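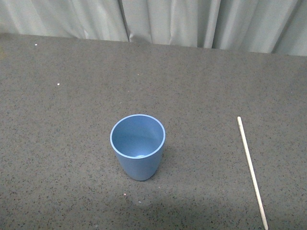
Table Games Helpers and Players Wanted for the Clollow Cup-and-Stick Afternoons

Do you like simple games you can learn in a minute and play for an hour? We're getting a new round of our cup-and-stick afternoons going at Clollow Hall in August, and we need people! One part of this call is for paid table helpers, the other is for anyone who'd like to come along and play. You can answer either one, or both if you can't decide.

What we play

Every table gets a light blue plastic cup, a thin wooden stick and a stack of game cards written by Rosaura Mosquera, who started the afternoons and still makes up most of the rules. In Tap Back, one player taps out a rhythm on the cup and the next has to repeat it with one beat added. In Ferry, two players move the upside-down cup across the table using only the tips of their sticks (harder than it sounds, and very loud by the third try). There's also Drop Line, Lighthouse and a slow one called Desjardins, named after the street where Rosaura first played it. Desjardins has a small but fierce following.

New this season are nine games that only a few of us have tried. Some still have holes in the rules, and we would love players who enjoy finding them.

Table helpers (paid)

We're looking for eight helpers. Each one looks after two tables, teaches the games, keeps score when a group wants it kept and writes short notes on what confused people. The notes matter a lot to us – they go straight into the next version of the cards.

You'll be good at this if you can explain a rule out loud without reading it off the card, and if you're happy to explain it again to a seven-year-old and then to her grandfather. Experience with kids, older adults or classrooms is welcome but you don't need it. You do need to be 18 or over, free from 1:30 to 5:30 p.m. on session days, and able to help carry folding chairs.

Pay is $95 per session, training session included. Lorenz Wieser runs the training, and it's mostly playing. Wear something you can kneel in.

Players (free)

There are 30 places at each session. Anyone from age six up can sign up, alone or with a group, and children under 12 should bring an adult who is willing to play too. We mix the tables after the break, so expect to meet people. If you'd rather stay with your own group the whole time, just put that on your sign-up and we'll seat you together.

You don't have to bring anything. Cups and sticks are on the tables when you arrive. If you play at home with your own set and want to use it, go ahead, but please write your name on the bottom of the cup!

Doors open at 2 p.m. and the first game starts at 2:15. We stop for juice and crackers halfway through and finish by 5. Let us know about food allergies when you sign up.

The hall

Clollow Hall is on the Clencombe side of the bridge, next to the Varkine bike shop. There's a ramp at the side entrance and an accessible restroom on the same floor. The main room does get noisy, so two tables are set up in the back room for anyone who'd like a calmer game. Parking is on the street.

How to answer this call

Helpers: send Lorenz a few lines about yourself and tell us about a game you know well, any kind at all, as if you were teaching it to us. No résumé needed.

Players: leave your name, the number of people in your group and any children's ages on the sign-up sheet in the hall entryway, or ask at the desk and someone will add you.

Helper applications close at the end of July. Player sign-up stays open until the places are filled.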